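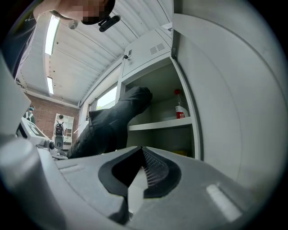
Section 3: Setting up your school's book parcel page in Vondora

Welcome back, and well done on getting through the registration pages, which we know are the fiddly bit. In this section you'll set up the page where your families can follow your partner library, chip in towards a parcel of books and leave messages for the readers at the other end. Put the kettle on and allow yourself half an hour. You can save and come back at any point.

You'll need your Warnaslow supporter number (it's in your welcome email, under the greeting), your school crest or logo if you have permission to use it, and the name of the library you've been matched with. In the steps below we've used the Maluleke reading room, so swap in your own wherever you see it.

Creating the page

1. Log in to Vondora and choose My School from the menu on the left. If you look after more than one campus, pick the right one from the drop-down before you go any further. Moving a page between campuses later means an email to us and a bit of a wait.

2. Click New Parcel Page and type in a title. Short and friendly works beautifully, something like "Drikudness Primary and the Maluleke reading room". There is room for 60 characters, and the title can be changed whenever you like.

3. Under Partner, start typing the name of your library and select it when it comes up. Please don't add a new one by hand, even if the spelling looks a little different from the one in your letter. Librarians have their own views on how their names should be written and we go with theirs.

4. Set your target. The standard parcel is $1,532, which covers the books, the crate, the freight and the clearance fees at the port. Schools wanting to send the large parcel, with the atlas set and the beginner readers in two languages, should enter $3,665 instead.

Note: Both amounts are in Australian dollars. If some of your families give from overseas, Vondora will convert their gift on the day, and the total on your page may wobble by a few cents until it settles overnight.

5. Choose a closing month. Most schools go for November so that everything is tied up before the summer holidays, but a mid-year finish is perfectly fine too, and the packing team rather likes having something to do in winter.

6. Press Save Draft. Your page is not public yet.

Adding messages and photos

7. Open the Messages tab and switch on Hold for Approval. Every message will now wait for you to read it before it appears. It does make a little extra work, particularly in the first week when the whole of Year 4 wants to say hello at once, but please leave it on.

8. To add a photo, click the plus sign, choose your file and write a sentence to go with it. Children at the other end love seeing ordinary school things: the veggie patch, the bike racks, a wet lunchtime.

CAUTION: Never put a child's surname, home address or personal email in a message or a photo caption. This applies to children in both countries. Messages containing any of these will be taken down without notice.

9. Don't promise particular books in your messages, however tempting it is. The librarian chooses from the catalogue, and a parcel may turn out quite different from what your students had in mind.

Going live

10. Click Preview and read the page right through, once on a computer and once on a phone.

11. Ask your second contact to log in and press Confirm. You can't do this one yourself, even with administrator access.

12. Press Publish. The link will arrive in your inbox, ready to paste into the school newsletter.

If the link hasn't turned up after 3 hours, check your junk folder first, then go to My School and choose Resend Link. Should the button be greyed out, your second contact hasn't confirmed yet, so give them a friendly nudge and try again.

Changing the target after publishing is covered in Section 4, along with refunds and receipts.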